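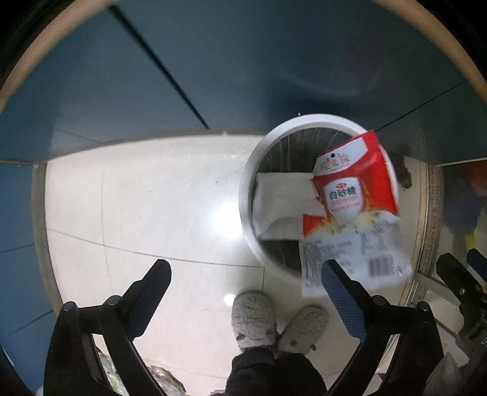

Empty sugar bags: kitchen trash or recycling? (and how do I stop the grit)

Posted in Kitchen & Cleaning
04/07/2021

Ilango Poduval

Hi all, first post, so go easy on me. I do a lot of baking and a fair bit of syrup making, which means I get through a lot of white sugar. I buy it in plastic bags from the Chinese grocery near us, the kind with a hang hole at the top and 白砂糖 (white sugar) on a label in the middle. When one is done I drop it in the little round bin by the cabinets and forget about it.

My sister was over last weekend and gave me a real talking-to. She says those bags should go with the recycling. I told her our building's recycling sheet only mentions bottles, cans, paper and cardboard, and she said I was being lazy. So, first thing I want to know: does a plastic sugar bag go in the regular trash or not?

Second thing. However hard I shake the bag out, there's always some sugar left in the bottom corners and in the creases. It ends up on the floor next to the bin and I only find out when I walk across the tiles in socks. Last summer I also had ants for most of a month, and I'm sure that was the reason. The tiles are pale and shiny, so you can't see sugar on them at all until you step in it.

I have a Morkari bin, the small size, and I'd like to keep it where it is if I can. There's no room under the sink – that's where the pots live. I tried keeping it out on the balcony for a while and everyone just left their trash on the counter.

Any tips welcome, including on getting that last bit of sugar out. It adds up!

Huw Gronow
(429 posts)

Hi Ilango, welcome! You and your sister could both be right, depending on where you live. Thin plastic food bags aren't taken in most of the curbside programs I've lived with. They wrap around the sorting machinery and the crew has to stop and cut them out. If your building's sheet says bottles, cans, paper and cardboard, then go by the sheet and put the bag in the trash. Some grocery stores do have a drop-off box for plastic film, but read the notice on it first. The one near me wants everything clean and dry, and it won't take crinkly or printed food packaging, so my sugar bags go in the trash too.

Now the grit, which I have strong feelings about. I make jam every year and I've had sugar in places you would not believe. My routine goes like this:

Cut the whole top off the bag when you open it, straight across. If you only snip a corner, the opposite corner keeps a spoonful forever.

Pour the lot into a jar or tub right away. I use an old Gilleo canister with a wide mouth, and I stand it in the sink while I pour so any spills can be rinsed down. My favorite syrup takes 800 grams, so I weigh that out first and the rest goes in the canister.

When the bag is nearly empty, hold it upside down over the canister and flick the bottom corners with your finger. Then turn it inside out and do it again. You'll be surprised how much comes off (I was, anyway).

If you're making syrup that day, even better – pour the hot water for it into a heatproof jug, let it cool down to warm, then swish a little of it around inside the bag and tip it into the pan. Zero waste and no grit. Don't use boiling water in the bag, obviously.

Then fold it flat, roll it up tight with the open end on the inside, and push it well down into the bin. A big stiff bag laid across the top just slides off and takes its crumbs with it. I put a rubber band around mine but my wife thinks that's going too far.

For the floor, use a damp cloth. If you sweep sugar dry on shiny tile it skates off under the cabinets, and then the ants get it. Check the corner where the cabinet base meets the floor behind the bin as well, because everything collects there. I pull my bin out and wipe behind it every 3 days or so in warm weather.

didenko_kitchen

just rinse it. takes 25 seconds. rinse, shake, trash. never had an ant

also get a bin with a lid, I have a Cadomer and it's fine, the pedal squeaks though

Ilango Poduval

Thanks both! Huw, the swishing trick is so obvious now that I feel silly. I've got ginger syrup to make tomorrow, so I'll try it then. I checked with the building office too and they said trash for the bags, so my sister has been informed. She wants to see it in writing.

Didenko, I'd love a lid, but my kids would leave it open anyway. How bad is the squeak?

didenko_kitchen

bad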